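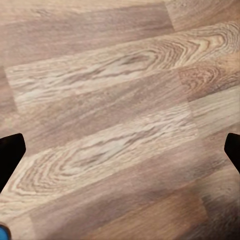
About Kerkell

Kerkell tests whether mobile manipulators can do household chores. We do not build robots. Manufacturers and research labs send us control software, we run it through a fixed set of tasks in simulated homes, and we report how often it finishes.

The company started with one question from a client, Ghauri: can a machine tidy a bedroom without help? In our tests the answer is still no. Single steps such as driving to a nightstand or closing a gripper on a box are mostly solved. Chains of steps are not. An error of a few centimeters at the start is carried into every step after it.

What we test

Our bedroom suite is called Pamon. It has 60 tasks, and 30 of them involve picking something up or putting it down. Each run is scored on completion, time, and contact with furniture. Floors are rendered with strong wood grain, which gives vision systems trouble when they estimate depth at close range. 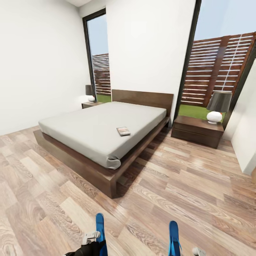

Thin, flat objects remain the hardest class. A closed book on a mattress offers little edge to grip, and the arm has to reach across the bed frame to get to it. Glass doors are next on the list, followed by lamps, where the shade is easily struck on the approach.

A second suite, Breria, covers shop-floor work: bin sorting, shelf restocking and cart loading. Scores there are higher. Parts are known in advance and the layout rarely changes.

How we work

We are a staff of 14 with 2 test engineers assigned to each contract. Clients receive the full run logs, including failures. We do not accept payment tied to results, and we do not publish a client's scores without written consent.

New tasks are added to both suites every November. Requests for the current task list can be sent through the contact page.

Page last updated 29 May 2019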